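Search this site Enter keywords Go

Member payouts should follow milk solids

Leif Ravn

The Gredberg co-op still pays its members a year-end bonus on liters delivered. I think the rule should have been retired when the cheese line opened. Volume made sense when nearly all the milk went into bottles. Most of it now goes into hard cheese, and the yield of a cheese vat depends on protein and fat.

Take two farms that each ship 3558 liters in a pickup period. One has a higher protein test. Its milk makes more cheese, costs the same to haul and leaves less whey to handle. Under the present rule both farms get the same bonus. The difference in value goes into the common pool, and the member who paid for better feed sees very little of it.

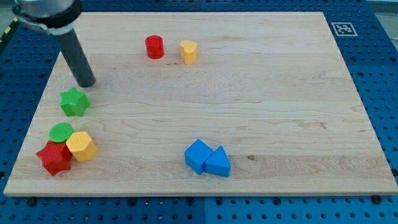

Reading time: 4 minutes

Hubert Kołodziej has argued in the members' letter that a solids formula would hurt farms with high-volume herds. He is right that some would lose money in the first year. Breeding decisions take years to show up in the tank, and a sudden change would punish choices made under the old terms. That is a case for phasing the formula in – it does not justify keeping the old one.

The Lenau plant already tests every load, so the data exist. What is missing is a published formula. Members should be able to take their own test results, apply the rate and get the same figure that appears on the statement. I would start with a quarter of the bonus on solids and raise the share by a quarter each year, so that the shift is complete in the fourth.

Small suppliers need one protection. A single bad sample can move their average a good deal, and the formula should use a rolling mean of 12 tests – with a right to a retest at the co-op's expense.

The rule comes up for review in June. The draft should reach members well before then, with the rates filled in.

Contact | Copyright Gredberg Members' Review | Back to top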